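Ticket 474 – Skaron tablet, display resolution wrong after update
Product: Skaron tablet, 13-inch model
Opened by: Lleucu Hughes
Assigned to: Hefin Maddocks
Status: Open, waiting for next firmware

Lleucu Hughes wrote:
Hello. I have the 13-inch Skaron since May and I was satisfied with it. After the last system update the picture on the screen became soft. Small letters have a gray border, and in the Nillirance viewer all my images look like they are stretched from a smaller size. In the system settings the resolution is shown correctly. I restarted the tablet two times and the result is the same. I did not install any other program on that day.

Hefin Maddocks wrote:
Hello Lleucu, thank you for the clear report. Please check the following points and write the result for each.
– Settings, Display, Scaling: which value is selected?
– Is the battery saver on? It can lower the resolution without changing the number in the settings.
– Does the same image look soft in another viewer?
Please also attach one image which you open often. I would like to compare it on our test tablet, which still has the old firmware.

Lleucu Hughes wrote:
Scaling is on "Default". Battery saver is off, I also turned it on and off again to be sure. In the browser the image is a little better than in Nillirance, but the letters of the menu are soft there too. So I think there are maybe two problems and not one.

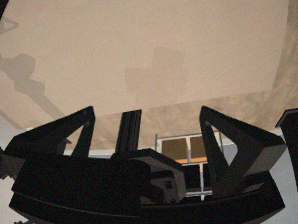
Attachment 1: simulated render, pale tabletop with soft shadows

Hefin Maddocks wrote:
I received the file and it opens without error on both of our tablets. On the old firmware it is displayed at full size. On the new firmware Nillirance loads the preview first and then does not replace it with the full file. This explains the images. It does not explain the menu letters, so I agree with you about two problems.

For the first problem, please open Nillirance, go to Storage and choose "Clear previews". Your files stay where they are. Then close the viewer completely and open it again.

For the second problem, please connect the tablet to an external monitor if you have one and tell me if the letters are sharp there.

Lleucu Hughes wrote:
I cleared the previews, 54 MB were removed. The images are sharp now, also after a restart. Thank you for this.

I borrowed a monitor from my sister and connected it with the Lorente dock. On the monitor the letters are sharp. On the tablet screen they are still soft, at the same moment and with the same menu open. When I set scaling to "Large" they become better, but then the keyboard covers half of my text and I can not work like this for long.

Hefin Maddocks wrote:
This is very useful. The fault is in how the new firmware scales text for the built-in screen, and your screen itself is most likely fine. I reproduced it here with scaling on "Default" and sent it to the firmware team together with your notes.

Until the correction is ready you can use "Large" and make the keyboard smaller: hold the space key for six seconds and drag the upper border down. I do not recommend going back to the old firmware – it erases the tablet, and the backup made with the new one can not be restored on it.

Lleucu Hughes wrote:
The smaller keyboard works, I did not know about this function. I will wait for the correction. Please do not close the ticket yet.

Hefin Maddocks wrote:
The ticket stays open. The correction is planned for the August 2026 firmware. I will write here when it can be downloaded.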